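4.2 Mid-season coaching changes

Clubs in the Dallcombe regional league describe a coach's departure as mutual with a regularity that ought to interest statisticians. We coded 415 club statements for tone and compared them with results over the following 40 days.

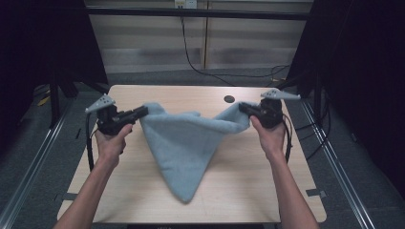

Warmth of language was a poor guide to form. Programs that thanked the outgoing coach at length won no more often than those that managed a single line — Gunotness, whose tribute ran to 707 words, lost its next 3 matches.

Figure 6. Towel handling with two hand-held grippers; close view of one gripper on pale blue fabric.

Player surveys were more useful. Athletes at Iditz rated the interim coach's honesty well above the club's, and their training attendance held until March. The Atanasov index, which rewards clubs for stability, marked the same period down as a crisis.
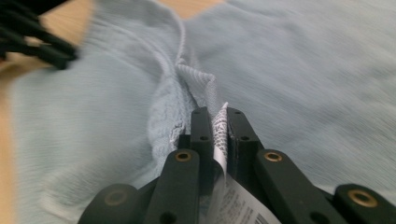 4.3 Interim appointments

The word "interim" covered anything from a fortnight to two full seasons. We kept the clubs' own labelling, with some reluctance.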